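2019-10-16
Toy kitchen set, sorting and first opinions

Finally got the Zuvard play kitchen box out of the cupboard and spread it on the white table. I was promised a complete set. I have my doubts about the word complete, as the leaflet gives 40 pieces and then shows what looks like a good deal fewer, unless every bit of packaging is being counted too. Have asked Lemaire, who supplied it, for a proper parts list. Not holding my breath.

The plan was to sort it into fruit, dishes and "other" before it goes on the shelf at the Nasatham playroom. Fine in principle. In practice "other" fills up first, and I suspect it always will. The colander is a case in point. The leaflet files it under cooking, the box lid under washing up, and I have put it with the dishes until somebody gives me a better argument.

Fruit is easier, though I still don't trust the labels. The bananas are plainly bananas and the strawberry is plainly a strawberry. The small round red one I would not swear to. Tomato, says one colleague. Cherry, says another. If it's a cherry it is a giant next to that strawberry, and if it's a tomato it belongs with the vegetables and we are one fruit short. Left it with the fruit for now, with a query on the sheet.

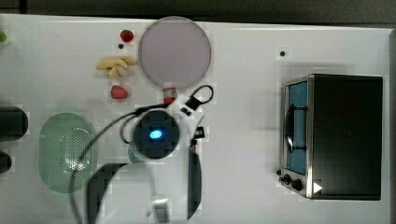
The pink round thing is the other argument. I had it down as a plate and was happy with that. Then it was pointed out that with the little red and white piece at its edge it could pass for a frying pan. It is very flat for a pan. I can't see anyone keeping a pretend egg in it for long. Written down as "plate/pan, pink", which will annoy whoever types up the list.

Cleaning: the leaflet says warm soapy water and 10 minutes' drying. I don't believe the drying time for anything with holes in it. Will try the colander on its own first and look at it again after 12 before deciding.

Also unconvinced by the storage idea from Andatness, one tub per type with a picture on the lid. We tried that last December with the building blocks and it lasted 2 weeks. One big tub and a rummage would get the same result for less money.

To do:
Chase Lemaire for the parts list.
Settle tomato or cherry.
Find out if the pink one is sold as a plate or a pan.
Wash the colander, note the drying time.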